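Film workshop notebook, March 9, 2021
Second cut of the Sosham short, notes for me and whoever opens this next
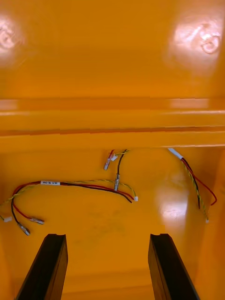 Watched the whole thing through twice with Heloísa and Tzu-hsuan, and I have to say I liked it a good deal more than I did in February! The kitchen argument finally has some air in it. Jericho let the mother's silence run for nine seconds before she picks up the phone, and I wanted to hug him for it (the old version jumped to her face far too soon and you never got to worry about her).

The middle still sags. Somewhere after the bus station we lose the brother completely, and when he turns up at the wedding I'd half forgotten he was angry with anybody. Tzu-hsuan thinks we should bring back the scene on the stairs. I'm not so sure - it's lovely, but it tells us the same thing as the letter does, and the letter is better acted.

Sound: the dialogue in shot 324 is too low under the music. Hyun-seo has a cleaner take and will swap it in. Régis wants to drop the piano altogether from the last six shots and just let the street noise carry us out. Try it both ways before anyone gets attached.

Color not touched yet, leave it alone until the picture is locked, please.

Heloísa is rewriting the end titles, two names were misspelled and Adomaitis was missing entirely. Still to do: find the alternate of the father laughing at the door. I thought it was on the Proneck drive but I've been through every folder there and no luck so far.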